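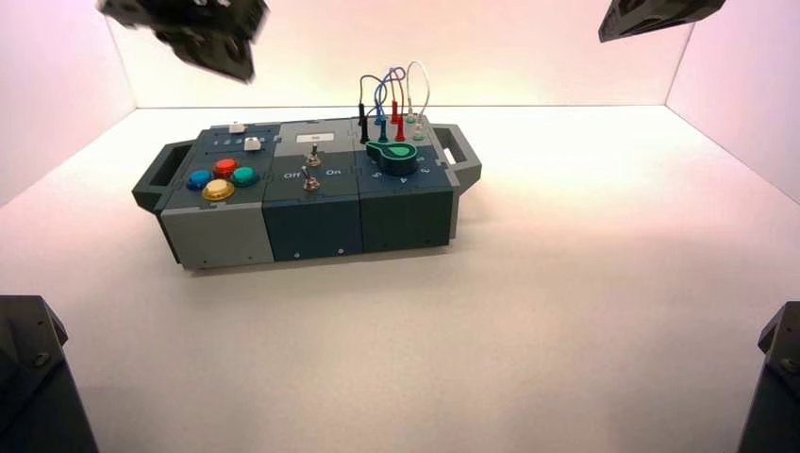 Re-sealing the patio pavers

1/8/18

The pavers behind the house were laid nine years ago and sealed once, by the installer. By last November the joint sand had washed out along the downhill edge and the surface no longer shed water. I have now finished the job and am writing down the numbers while I still have the receipts.

The patio is 500 square feet of tumbled concrete paver on a compacted gravel base. I pressure washed it with a fan tip held a foot off the surface. A narrower tip cleans faster but digs out sand that is still good. After that it sat for three dry days. Most sealer cans say 24 hours, and for a shaded patio I think that is too short. Moisture trapped under a film sealer shows up later as a white haze, and the only cure I know of is solvent and a lot of scrubbing.

For the joints I used Flonby polymeric sand, swept in dry, compacted, then swept again. Blow every grain off the paver faces before wetting it. I missed a strip next to the steps and it set hard — that strip is still there.

I had two quotes for the whole job. Brandeo wanted $2,158, which included lifting and resetting the low corner. Subramaniam quoted less but would not touch the base. I reset the corner myself with a pry bar, a screed board and bedding sand, and bought the sealer from Dekberg at $84 a pail.

I picked a penetrating sealer over a wet-look one. It does not darken the pavers and it does not get slick in the rain. It also does very little to lock the sand in place, so the joints have to hold up without help. Two thin coats went on with a pump sprayer, the second while the first was still damp, per the label.

The downhill edge restraint is loose in two places. I will spike it again when the ground thaws.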